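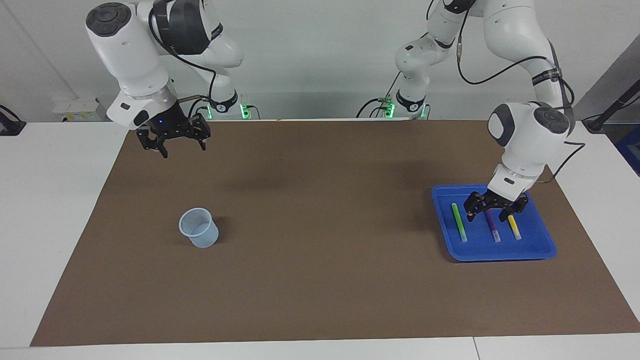
The quilt survey is ahead of where I told you we'd be by June, and I'm so happy to be able to write that sentence after the spring we had! We've now got 158 quilts written up, each with a record sheet, a family story (where there is one) and the measurements taken the same way every time. The measurements took some arguing over. Myrtle Lindqvist likes to measure along the binding and I like to measure through the middle, and old quilts being what they are, you get two different answers, so now we write down both. Surfaces turned out to matter more than I'd guessed when I wrote the budget. So many of the older pieces have faded to cream that the edges just vanish on a white table, and a big flat brown mat, with only a bit of white showing past the edges, is what I want under every crib quilt and loose block from now on. The full-size ones still have to go on a bed sheet on the floor, and my knees would like that noted.

Now, the open days. We held one in Fummont and one over in Bramska, and the Bramska one was a zoo in the best way. People were lined up at 8 in the morning with pillowcases and garbage bags and one very nice cedar chest that took two grandsons to carry. Wilmer Restrepo did intake all day and was hoarse by three. We had to send people home with a number and a promise, and 37 of those are still waiting for a visit. I'd like to clear that list before the fall, when everybody gets busy with school and the fair.

My favorite find so far is a string quilt from the Boateng family, made on a foundation of newspaper that's still in there. You can hear it crinkle. We haven't opened a seam and we won't, but there's a spot on the back where the lining has worn through and Trinity Kapoor could make out part of a feed store ad. She's checking it against the library's old papers, which might get us a date. Or might not, the ad seems to have run for years.

Money. We've spent $962 of the supplies line, mostly acid-free tissue and boxes, plus cotton tape for the labels. (I tried a cheaper tape first and it frayed, so that's on me.) Mileage is running high thanks to home visits. A lot of owners are in their eighties and aren't going to haul a quilt across the county for us, and I don't think they should have to. Would Merkitz be okay with us moving a little from printing into mileage? The booklet is going to be shorter than we planned anyway.

About that booklet: Ansel Van Dusen has the layout started and I've drafted the first two chapters. The third one, on feed sack fabric, is a mess right now. I've got way too many good stories and no order to put them in.

Still to do:

Home visits for the waiting list, starting with the north end
A second reading of all the record sheets (I found my own handwriting illegible on four of them)
Permission forms from the families who said yes out loud but haven't signed
Picking a date with Everett Rosenthal for the fall show in the Fummont hall

If you can let me know on the mileage question before the end of the month, I can get the north end visits on the calendar. And please come see the string quilt if you're ever out this way, the family said they'd be glad to show it.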